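Kulau two-arm trainer cell: gripper views, setup and care

The Kulau cell is a two-arm machine with parallel grippers, sold with a simulated twin of the same layout. Fixtures are checked in the twin first, and only then bolted down in the real room. This page covers the gripper views, the jaw setup and the regular service of the arms.

Each arm carries one gripper with two plate fingers on a dark palm housing. Stroke, closing speed and grip force are set per arm in the Nerner controller. The left and right values are stored separately — copying one set to the other arm is the usual cause of a jaw that closes off center.

Gripper and cell views, simulated twin

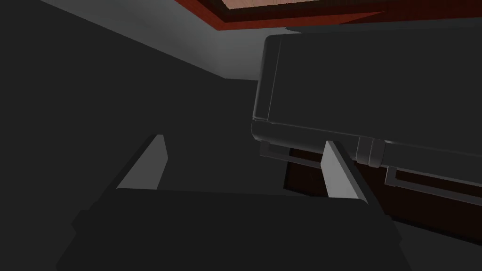
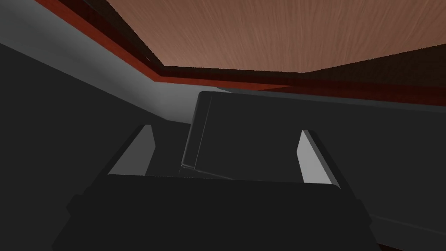
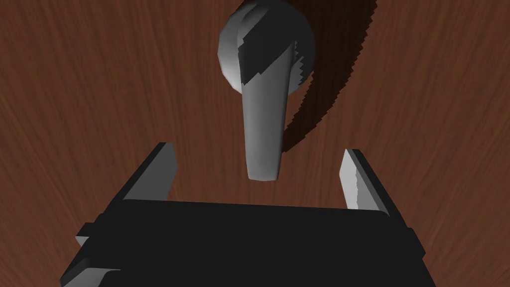
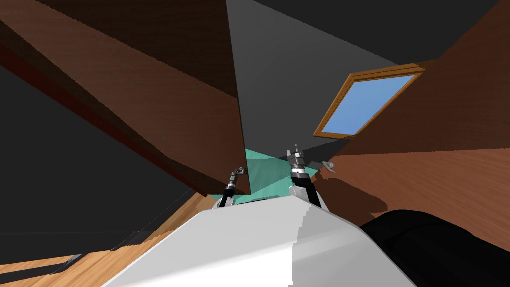
SETUP AND MAINTENANCE

Jaw zero. Open both grippers fully and run the zero routine with nothing between the fingers. Repeat after any finger change. If the routine stops early, wipe the finger roots and run it again before touching the offsets.

View alignment. The wrist view must show both fingertips and the top of the palm housing. If one finger sits noticeably closer to the middle than the other, loosen the two camera screws, turn the mount by hand and tighten again. Save the view under a new name and keep the old one until the next service.

Approach to handles. Bring the open jaws in line with the handle and stop short. Close at low speed for the first runs in a new layout. Large flat-fronted units need a wider path for the palm housing than the fingers alone would suggest.

Service interval. Standard interval is 900 operating hours. Cells running the Bárány high-force jaws go down to 700. At each service, replace the finger pads as a pair, check the wrist ring for play and clean the cable sleeve with a dry cloth. Do not use solvent on the sleeve.

Twin update. After any change to furniture or fixtures, update the twin before the next program is loaded. Shadow edges may render with visible steps at the default setting. This has no effect on collision checks. A finer setting is available under Display — it slows the view on older machines.

Spare parts
Finger plates, pair
Finger pads, set of 5
Wrist ring
Cable sleeve, black

Parts ship from the Zelilholm store. The store is closed for stocktaking in July. Service questions: Sille Zoëga, cell support.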